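Stoneware in a shared kitchen: how Verkano washes, dries and stores its plates

28 May 2025

The staff kitchen at Verkano serves two floors and has no dishwasher. It had one until April, when the drain pump failed for the second time and the housing under the counter was found to be rotten. The machine was removed, the space was given over to shelving, and the kitchen went back to washing by hand.

The kitchen manager, who has run the room for eight years, agreed to go through the procedure on condition that the interview stay on dishes. She orders the tableware, sets the washing schedule and keeps the breakage log, a spiral notebook that hangs from a hook by the sink.

The kitchen owns 88 plates. Most are plain white. The rest are decorated stoneware from Gaselar, bought when that supplier closed out a line. "The white ones are harder and they stack flatter," she said. "The stoneware is heavier at the foot and has a rougher ring underneath. If you put one down on another and turn it, you've made a scratch. So the two kinds get handled separately."

Washing is done in two basins. Plates are scraped dry first, then washed one at a time with a soft sponge, never left in a pile under the suds. The water is changed when a film of grease shows at the side. She has no strong view on detergent. The Lorodora concentrate currently in use was chosen for its pump, which delivers a fixed dose.

"People overdose from a squeeze bottle," she said. "Then they don't rinse long enough, and you get a dull coat on the glaze. They think the glaze has worn. It's soap."

Drying takes up most of her instructions. Towels were dropped two years ago, after she noticed that chips were being logged at the towel stage more often than at the sink. Plates now go upright into a wire rack, one to a slot, with the decorated faces all turned the same way. The coating on the rack matters more to her than its capacity. Once the coating splits at the tip of a tine, bare metal leaves gray marks on a pale glaze, and the rack is replaced.
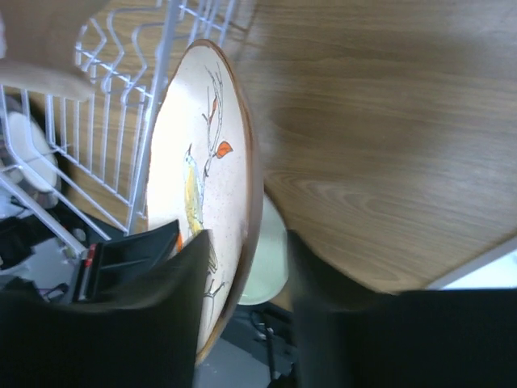
A different view of the rack came from the evening shift, where the objection is to air-drying stoneware upright at all, on the grounds that water runs down to the lower edge and sits in the unglazed ring on the underside. The evening practice is to stand the plates for the first few minutes and then lay them face down on a folded cloth until morning.

The manager has heard the argument and accepts half of it. "The foot ring does hold water. I've put plates away that felt dry and found a damp circle on the shelf liner the next day." Her answer is to extend the time in the rack and to wipe the ring with a dry cloth before shelving. Laying plates face down puts the painted side against fabric that may have grit in it, and she would prefer to keep the decoration off any surface.

On the decoration itself she is cautious. The supplier's sheet states that the painting is under the glaze, which should make it safe against ordinary washing. She still bans scouring pads. "Under the glaze means you have to get through the glaze first. A green pad will get through it if you give it a few years. I don't want to run that test."

Speckled glazes bring a practical problem of inspection. On a plain white plate, a dried crumb or a fleck of sauce is obvious. On a ground that already has brown dots in it, the eye passes over it. Her rule is to check by touch, running the flat of the fingers across the face while the plate is still in the rinse water. Anything raised goes back to the first basin.

Rims are checked the same way, with a thumb, all the way around. A brown rim hides small chips better than a white one does. Chipped plates leave service the same day and go on the windowsill under the plants.

The shelving came from Aubert, stock item 2486, with a lip at the front. Stoneware is stacked on the lower shelf with a felt disk between plates. White plates are stacked bare on the shelf above. She sets the height of each stack by what can be lifted with both hands without leaning back.

Asked whether the dishwasher would be replaced, she said a quote had been requested and that the shelves would have to go somewhere else if it was approved. The breakage log shows two plates lost since the change to hand washing, both of them white.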